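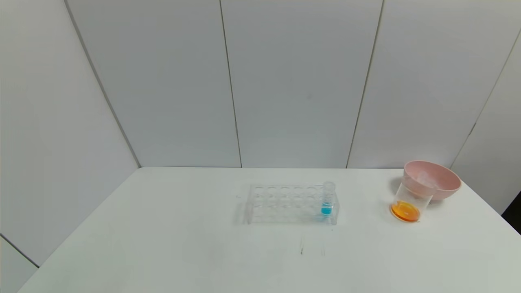

The table on Sunday: rack, blue tube, orange cup, pink bowl.

Sunday, late

Got to the lab at nine and had the booth to myself until lunch. The rest of the team had the Rilholm write-up to finish and I had said I would do the table tasks, so I did the table tasks.

The job for this round is short to say. Take the tube out of the rack, pour the blue into the cup, put the tube back in the hole it came from. The course sheet adds that the rack must not move more than a finger's width and nothing may end up on the table. After that comes the second task, where the cup gets emptied into the bowl. We are scored on both, and the second doesn't count unless the first one passes.

I started with the tube in the back row at the right end. I picked that hole weeks ago because it is nearest the cup and the arm has the least distance to carry anything. The instructor came by on Thursday and pointed out that on the day they choose the hole, so I have been practicing the easy one. Fair. I still wanted a clean set of runs from there before I start moving it.

First problem of the morning was the rack. It's clear acrylic and the depth reading goes straight through it. Half the time the program thinks the top plate is the tabletop and half the time it thinks there is nothing there. With a colored rack this would be a ten minute job. We asked about putting tape on the edges and were told no, the rack stays as supplied. So the current plan is to ignore the rack completely and find the blue, then work up from the blue to the rim. The blue is very easy to find. Everything else in there is white or gray or see-through, apart from the orange and the bowl.

That worked better than I expected once I fixed the offset. I had the tube length wrong by a bit, because I measured from the top plate and not from where the bottom of the tube sits. The fingers were closing just over the rim and coming up with nothing. I changed one number and the next try it had the tube. I wrote the old number in the notebook too in case I need to go back.

Second problem was the cup. It is so light that the lip of the tube pushes it. Twice it slid back and came to rest against the bowl. I moved everything back to the starting marks both times and lowered the approach speed. It's slow now. One full run takes long enough that I ate a sandwich in two of them. But slow is allowed, and there's a time limit we are nowhere near.

I also tried the Flollach planner again, since we are supposed to compare two planners in the report. It likes to swing the elbow out wide, and in the booth the side wall is right there. It stopped itself every time, so no harm done, but I had to clear the fault and home the arm after each one. I will put it in the report as tested and leave it there. Hostedeo, the one we have been using since the start, takes a duller path and gets there.

Lunch at one. Came back and two of the others had turned up, so we went over the slides for a while. We argued over whether to show the failed runs. I think we should show them. The other opinion is that we only get a few minutes and should use them on what works. We left it undecided.

In the afternoon I did the log. Ekwueme wants 400 saved runs from each team by the end of term, with the start position changed between them, and we are behind. I know exactly why we are behind — every time something goes wrong I stop and fix it before I save anything, and the failed ones were meant to be saved as well. I reread the sheet today and it says so in plain words. All those runs from October are gone. From now on I press save first and get annoyed second.

Still to do this week:
Move the tube to the front row and see if the approach still clears the tubes that might be next to it.
Ask if the other holes will be empty on the day or full.
Check what the program does with the orange if the light is different. It is all very even in the booth and the demo room has windows down one side.
Get more food coloring. The blue bottle is close to finished and I would like to keep the same shade.
Wipe the table properly. There are faint scuffs at the front, under where the rack goes, and I want to know if they come off.

The bowl task I have hardly touched. I ran it by hand with the controller a few times to get a feel for how far the cup has to tip, and it is further than you would think when there's only a shallow layer in the bottom. The wrist gets close to its limit. If the bowl stood a little farther forward it would be easier, but the marks are the marks. Maybe come at it from the other side. I'll draw it out on paper tomorrow before I touch any code.

Left at six thirty. It was already dark and I had to go back up for my bus card, which was on the keyboard. Shut the arm down while I was there, as I had forgotten that too.

Laundry is still in the machine. Going to bed.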